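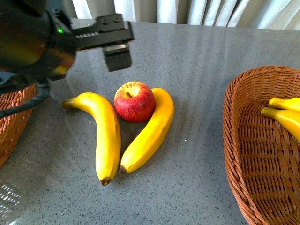
The Starnby Fruit Basket

I'll admit I have a soft spot for this one! We've sold baskets in the shop for years and most of them are perfectly nice, but the Starnby is the one I took home and never brought back. It's a woven wicker basket in a warm honey brown, with a thick twisted braid for a rim, and it's made for the sort of fruit you eat every day — apples, bananas, the odd pear that needs another week.

The shape is a soft oval, 46 cm along the longest side, so a bunch of bananas can lie down in it properly. I used to have a round bowl at home and the bananas always ended up perched on top of everything like a hat, and then they'd slide off when you went for an apple. With the Starnby I put the apples at one end and the bananas at the other and everybody can see what's left. (My lot will only eat fruit if they can see it. Put it in a cupboard and it may as well be in another town.)

It looks lovely on stone worktops too. Ours at home is a speckled grey one, a bit shiny, and in winter it can feel rather cold and serious in there, so a bit of golden wicker and some red apples cheer it up no end.
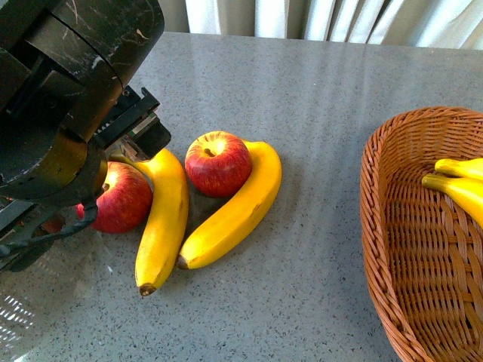 If you're wondering how much to buy at once, I'd go easy on the bananas. They do bruise if they're squashed under apples, and they hurry the other fruit along as well, so I keep them to one side and top them up little and often. Apples are much more forgiving. Give everything a quick wipe and a dry before it goes in, because damp fruit sitting on wicker isn't good for either of them.

We do the Starnby in one colour and 2 sizes. The large is the 46 cm one I've been going on about, and the small suits a narrow windowsill or a kitchen for one. If you'd like a liner, the Fimitz cotton one fits the large and goes in the machine at a cool wash. It comes in a pack of 3, so there's always a clean one while another is on the line.

A word on the weave: every basket is braided by hand, so yours may be a touch darker or lighter than the one on the shelf next to it. I rather like that. If you're ordering a pair and want them to match, pop a note on the order and I'll pick two out for you myself.
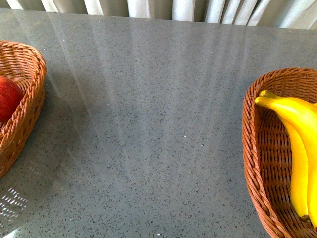 Can I wash the basket if something goes soft in it?

A damp cloth with a drop of washing-up liquid will sort most things. Get right into the braid with an old toothbrush, wipe it over again with clean water, then leave it somewhere airy until it's completely dry. Don't soak it and don't put it in the dishwasher.

The large is back in stock from 27th January. The small is here now, and so are the Fimitz liners.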